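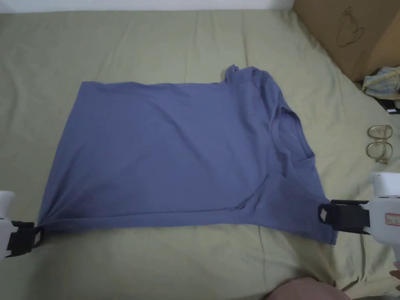

Trundudby revises bedroom reset guide, moves folding onto the bed

Trundudby, the furnished-room operator, has issued a revised version of its bedroom reset guide, the document that sets out how a room is put back in order between tenants. The new text took effect on 22nd March and applies to all 200 rooms the company lets. It replaces a version that had been in use since July.

The main change concerns where clothing and linen are folded. The earlier guide called for a separate folding table, brought into each room and taken out again at the end. The revised guide drops the table. Folding is now done on the bed itself, after the fitted sheet has been put on and before any pillows or covers are added.

Jerome Bañez, who edits the guide, said the table had become the slowest item in the procedure. "It had to go up the stairs, be opened, be wiped down and go back down again," he said. "The mattress is already a flat surface at a usable height."

The section on T-shirts has been rewritten in full. A short-sleeved shirt is laid out across the middle of the mattress and held at the two lower corners, with the hem pulled straight before the first fold is made. The sleeves are then brought in to the body of the shirt. Any part of the fabric that has doubled over on itself is opened out first. Long creases in the body may be smoothed by hand, but the guide does not call for ironing. The finished fold is a rectangle, placed with the neckline up.

Under the old text, shirts were folded in half lengthwise first, a method that tended to leave one sleeve bunched at the shoulder. Bañez said most of the comments sent in by room staff were about that step.

Fitted sheets get a section of their own. The sheet is to be drawn to all four corners and tucked down along the headboard side before the open sides are adjusted. Shallow wrinkles on the top surface are acceptable. Loose fabric at the corners is not, and a corner that lifts when the mattress is pressed has to be done again. The guide sets a limit of 30 minutes for a single room, including the bed, the clothing left for folding and the floor.
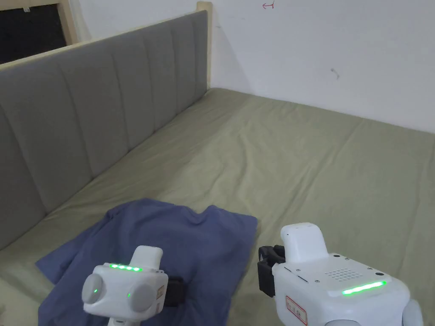 A bed with its fitted sheet on, alongside the channeled gray headboard.

Upholstered headboards, which the earlier version did not mention, are now covered in a half-page note. The vertical seams collect dust and lint from bedding, and the note asks for a dry brush to be run from the top of each channel to the bottom. Wooden rails and posts are wiped with a barely damp cloth and dried at once. Water is kept off the join between wood and fabric.

The headboard note was written by Ariel Castillo, who inspects rooms for the company at its Tagle and Lekitz buildings. Castillo said the gap between the mattress and the headboard was the part most often missed. "People make the bed from the open side and never reach across," Castillo said. "Socks go down there. So do charging cables."

Marks on white walls are handled in a separate document and are outside the scope of the reset guide. Staff are asked to record the wall and the height of the mark and leave it alone. Cleaning sponges with an abrasive face have been removed from the room kit after they left shiny patches on matte paint at Tagle.

Cardboard boxes remain permitted in rooms during a reset, provided they are kept off the mattress. Folded items waiting to be put away may stay on the bed until the last step.

Trundudby said it had printed 3,000 copies of the guide, most of them for tenants, who receive one with their keys. The tenant copy leaves out the time limit and the inspection checklist but is otherwise the same. The printing was done by Zekuder, which also supplies the laminated card fixed inside each closet door — the card has been cut from four steps to 2 and now covers only the sheet and the shirt fold.

A section on duvet covers was drafted for this version and held back. Bañez said it was still being tried out at Lekitz, where the beds are wider, and would be added to the next printing.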